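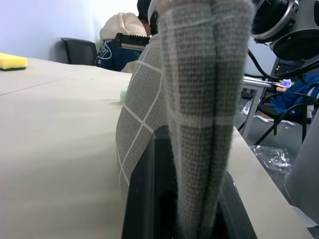

Re: Grasp confidence on thin cloth (Kundano 2.x)
May 21, 2026

> We see the same thing at Balby. The estimator reports a solid grasp on a folded towel, then the planner refuses to lift because the depth patch is full of holes. Is anyone running the wrist view through the segmenter at full rate?

We tried full rate. It works fine if you don't also want to plan anything.

What we do now is run the segmenter at 2 Hz and let the cheap edge tracker fill in between. The gray cloth with the white grid lines is our worst customer. Up close the weave reads as texture, the grid lines read as edges, and the fold reads as two objects, one of which the planner would like to avoid hitting. It is already holding the other one.

Things that helped, in no order:

Mask out the fingers before computing confidence. Black finger plus shadow was being scored as cloth, and very confident cloth at that.

Drop depth closer than 60 mm. Yes, all of it.

Raise fold_merge_px from the default to 300. The docs say not to. The docs were written for cardboard.

Patch is in the Graten branch, ticket 1671. It breaks the Essien config loader, which was broken in December too, so I'm calling that compatible.

If you have logs with patterned fabric, please send them. Plain white towels we have plenty of.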